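Play kitchen on a real table – what do you keep out?

Posted in: Pretend Play and Toy Kitchens

lena_k
I finally gave up on the little wooden play stove and moved everything to a big white table, and I love it! The whole top is open, so you can lay out a proper meal. The ketchup bottle lives on the round plate for now (it's the star of the show in our house) and the green pieces go below it.
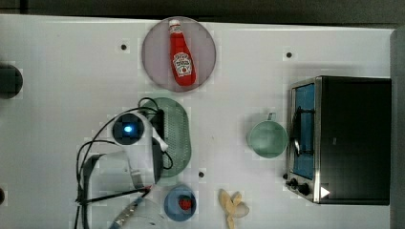 My question is how much to leave out at once. I have a tub with 46 pieces of play food and I want to use every single one, but I know that ends with half of it under the couch. What works for you?

parnero_fan
Oh, this is fun! I'd go small. One plate, one bowl, one thing to "cook" in, and then a handful of food. My two will play twice as long with less stuff.

szymon.t
I disagree with parnero_fan. Mine like a full table. We put out the lot, 55 pieces last count, and they make a restaurant out of it. Cleanup is a pain but the menus are hilarious – banana soup with ketchup is a regular.

lena_k
Banana soup, ha! I tried a middle version this morning. Colander in the center, the small green pan next to it, and the toy microwave over on the right side. I'm so happy with the microwave, the blue inside makes it look like something is really going on in there.

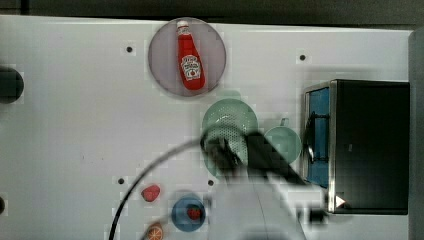 I'm still moving the colander around, though. In the middle it's easy to grab, but it takes up the best spot on the table.

agathe_g
Leave it in the middle! The colander is the best toy in any play kitchen. You can wash fruit in it, drain pretend pasta, wear it as a hat. I'd move the ketchup before I'd move the colander.

szymon.t
Ketchup stays. I will not be taking questions.

TadeuszK
What do you all do about the smaller food? Our tomatoes and strawberries roll everywhere. I've been thinking about a tray with a rim from Zitden but I don't know if it's worth it.

lena_k
Tadeusz, try a bowl first! I've got one red piece sitting in the blue bowl and the rest loose beside it, tomato and banana and so on. Same table, but with the food all down at one end and the spatula and black cups over on the other side.

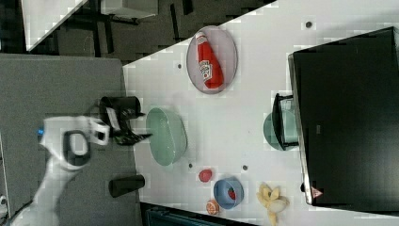

The open banana is everybody's favorite, by the way. Ours has been peeled for so long I forgot it had another look. I want a second one but I've only seen them in big sets.

parnero_fan
Vurora used to do single fruit, worth a look. And I take back part of what I said, a fuller table can look great if the food has its own corner. I'd still put the cups away. Cups end up on the floor in our house every time.

agathe_g
Cups on the floor are part of the game!! Let them roll.

TadeuszK
Bowl it is, thanks. Lena, is your colander the hard plastic kind or does it bend? Ours cracked along the rim in December.

lena_k
Ours is glossy and pretty stiff, and no cracks so far. The holes are tiny, so even the smallest play peas stay in. I do rinse it in the real sink now and then, and it goes right back on the table after.

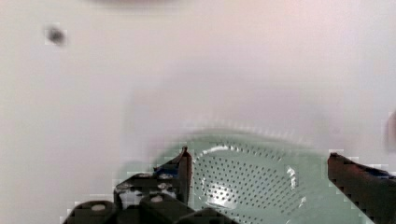

Related threads

Best play food that isn't tiny (78 replies)
Felt or plastic fruit?
Show us your toy microwaves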